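Getting going again after a protective stop on a two-arm bench

If you have come to this page with one arm of your pair frozen and the other one carrying on as though nothing had happened, put the kettle on first. You are in good company, and there is rarely any damage done. We had this fault on our own bench at the Mahlangu workshop on and off through July, and these are the notes I wish I'd had pinned to the wall on the first Friday it happened.

The fault itself is easy to recognise. One arm stops dead on its way down to an object, the pendant shows a protective stop, and the other arm either waits for ever or, which is worse, carries on with its half of the job. Ours runs on the Zinex controller with the Mistero scheduling software on top, so your menus may have different names, but the order of things should be much the same.

Before you touch anything

Pause the second arm from the pendant, and then press the emergency stop as well. I know it feels like overdoing it. Please do it anyway - an arm that is waiting for a signal looks exactly like an arm that is switched off, and it may set off again the moment its partner comes back to life.

Write down the joint number and the time from the fault log before you clear it. I lost a whole afternoon once by clearing first and wondering afterwards.

Finding the cause

Start with the cables. Follow them from the base to the wrist and feel for any place where they pull tight. In our case the loop near the elbow had been tied back too neatly, and whenever the arm stretched towards the far side of the table the cable tugged at the joint. The controller felt the extra load, took it for a collision and stopped, quite rightly. Leave a generous loop, and move the arm slowly through its full reach by hand guiding before you fasten anything down.

Next, check the payload setting. We had changed to the heavier Ulton fingers and left the old figure in, so we were out by roughly 100 grams. That doesn't sound like much, but together with the tight cable it was plenty.

Last of all, look at the handover zone, the patch of table that both arms are allowed to enter. Ours is set so that only one gripper may be inside it at a time, and the gap between the two is never less than 17 centimetres.

Starting up again

Clear the table of anything breakable and set out a few light things to practise on. 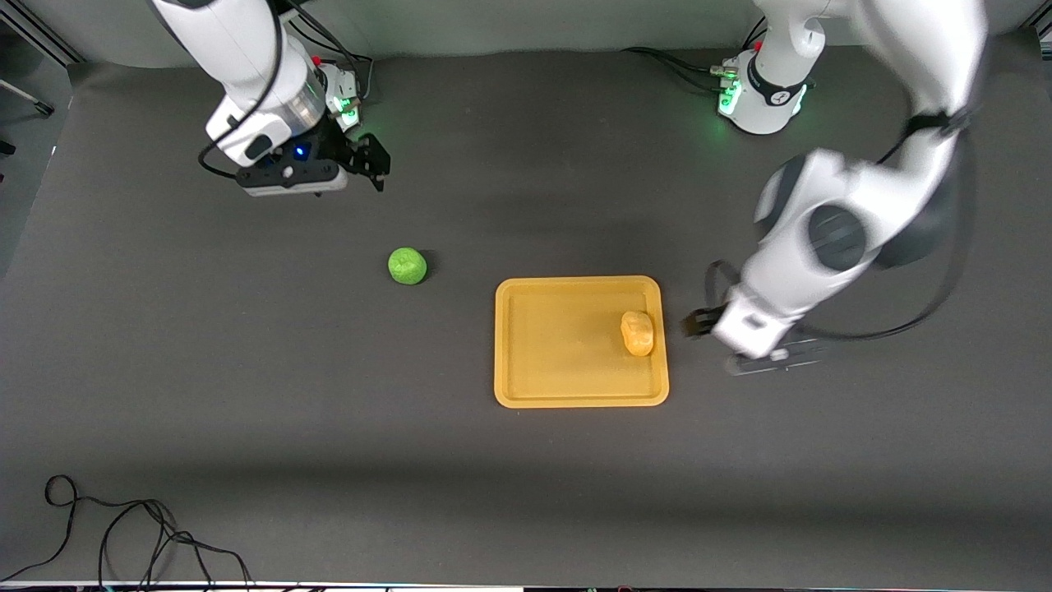

Release the emergency stop, bring up one arm only, and run it at 20 per cent speed with its partner parked. Then swap over. Once each has managed the whole routine by itself, let them run together, still at the slow speed, and keep a hand near the stop button.

If the stop comes back at the same joint, look at the cable again. If it comes back at a different one, go over the payload figure and then the mounting bolts, which we now check every 2 weeks.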